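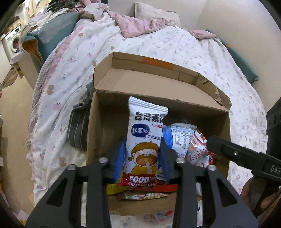
Purple sweet potato flavour, one of the Taiwanese rice snacks.

I'd been meaning to get to the Kendance food fair for years and always found a reason not to. It's a long drive, the parking is a nightmare and last year I had a cold. But Noeline Ormsby had a spare ticket and a bigger car than mine, so off we went at some horrible hour with a flask of tea and one working wiper.

The fair fills both sheds at the old wool store plus the yard between them. The programme listed 245 stalls, and by lunchtime my feet believed it. Tickets are 40 dollars if you buy at the gate, which I think is steep, but the tastings are free and I did my very best to eat the difference.

We started in the far shed (top tip from Marama Ngata, who goes every year) and it was lovely and quiet for the first hour. Calimlim had the stall I liked most. They make vinegars, and the man there let us try the whole row on little squares of bread, starting with a coconut one that made my eyes water and ending with a dark, sticky fig one I could have drunk from the bottle. I bought two. Noeline bought four and then had to carry them all day, so I felt quite clever!

Lusau do smoked fish and the queue went right out into the yard. I lasted ten minutes and gave up. Darcy Kingi stuck it out and said the eel was good but salty, and he didn't offer me any, so that's all I can tell you about the eel.

After that it was the talks. Clem Ashby did one on keeping a sourdough going through winter, and he's a funny speaker, but the microphone kept dropping out and the coffee grinder next door was going the whole time. I caught the bit about using less water when the kitchen is cold. Somebody asked about rye and the answer went on until half the row had left.

The import stalls are in the near shed, and that's where you want to go for snacks. Rice crackers, seaweed, dried plums, sweets in every colour - I could have spent the whole afternoon there. Purple sweet potato is a flavour we don't see much round our way and I'd love to find more of it.

Lunch was a pork bun from the Skamus van, eaten standing up behind a generator. Very good bun. Get the pickles.

The toilets are at the back of the yard and there aren't enough of them. Next one is in December and Noeline has already said she's driving.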